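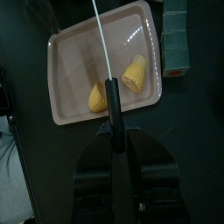
Corn pieces in the tray, arm two.

Workplace diary
By Napaporn Kaewkla
2022-10-07

Home | Diary | Archive | Contact
Print this entry | E-mail this entry

Started at six. Bermúdez had the line plan up on the wall before I got my coat off, and my name was on the arms again instead of the packing bench. That makes most of this month.

The play food sets are what we are running. Corn all morning. The yellow pieces go in the tray, the arm picks them out and sets them down for packing, and I watch and fix what it drops. It has trouble with the corn. A flat piece it can manage all day, but the cobs are round with bumps all over, and one end is narrower than the other, so they roll when the jaws close. Laltomov wants them all laid in the same direction. I told him that if I have to lay them all out by hand first, I may as well put them in the box. He wrote that down, which is more than he did in January.

When I started at Urnon there were nine of us on the bench and you talked the whole shift. Now there are four, and two of those are on arms. My hands are much better. I used to wake up with the right one numb and I haven't had that since spring. But the day is longer. You stand and look, and you can't drift off, and you can't chat much either because the other person is looking at theirs.

The screen said 2,058 picks at the end of the shift. On the bench I never knew my number and didn't want to. Mitari from the office came down to ask why we were about 200 short of yesterday. I said corn. She asked if that was a fault code. I said no, it was the corn.

She also told us the new grade is still being discussed. We do the clearing, the restarts and the first check when something stops, and we are still paid as packers. Bermúdez says to keep a note of every restart, with the time, so I have started a page at the back of this book. Eleven today. Most were small ones — wipe the jaw, press green, carry on.

Lunch was rice and the last of the fish. Ate outside, cold but dry.

Tomorrow I'm to show a new fellow how to do the tray changes. He has never packed by hand. I'd like to give him an hour at the bench first so he knows what a good box looks like, and I will ask Laltomov before the shift.

Bought bread on the way home. Need to get the grey work shoes resoled.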